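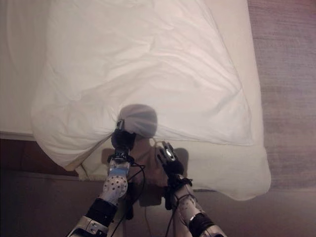

How to Fluff and Set Bed Pillows So They Stay Plump

By Fidelina Arango
Updated February 1, 2023

My grandmother could make a tired old pillow look like new in less time than it takes me to find the matching pillowcase. I make beds for a living now, at a small guesthouse called Sareo, and I still do it mostly her way, with a couple of changes I picked up over the years (and one I picked up from my husband, though I'd rather he didn't read that).

What you need

Your pillows, clean cases, and a bed with the bottom sheet already pulled smooth. A dryer helps if the pillows have been in a closet since December, but you can get by without one.

Step 1. Strip and air

Take the cases off and let the pillows sit by an open window for 20 minutes while you get on with the bed. If you use the dryer, check the care tag, set it to no heat, and run it for 8 minutes with a clean tennis ball. It makes an awful racket, so warn the dog!

Step 2. Shake from the short end

Hold the pillow by two corners of one short end, let it hang, and give it a few good shakes. Then turn it around and do the same from the other end. Clumps near the seams can be teased apart with your fingers right through the cover.

Step 3. Put the case on

Turn the case inside out, reach in and grab the far corners, then take hold of the pillow through the cloth and let the case fall down over it. Fit the corners first and worry about the wrinkles afterward. I like plain cotton, and I wash it before the first use because new cases can be stiff as cardboard.

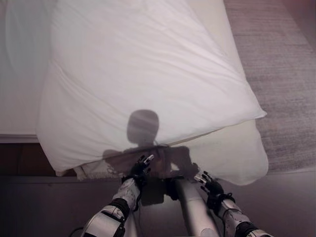 A white pillow overlapping a cream one, beside the bed frame.

Step 4. Set them down

Lift the pillow by its corners and lower it onto the bed, and please don't toss it, much as I enjoy tossing it. Lay the flatter pillow underneath and the fuller one on top.

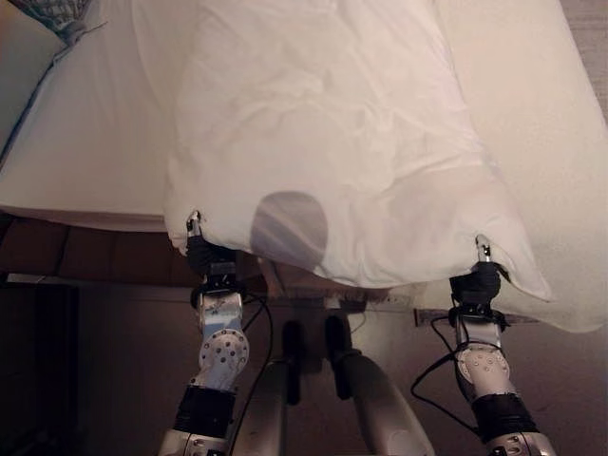 Once it's down, pull each corner out a little and smooth the cover with the flat of your hand, working from the middle to the sides. A few creases will stay, and they're fine with me. I used to iron every case, all 48 of them, and I can't say a single guest ever noticed.

If the pillow still sags

Fold it in half and let go. A pillow with some life left will spring open again, and one that just lies there folded is ready to be replaced. I keep my old ones for kneeling on in the garden, with a trash bag pulled over them.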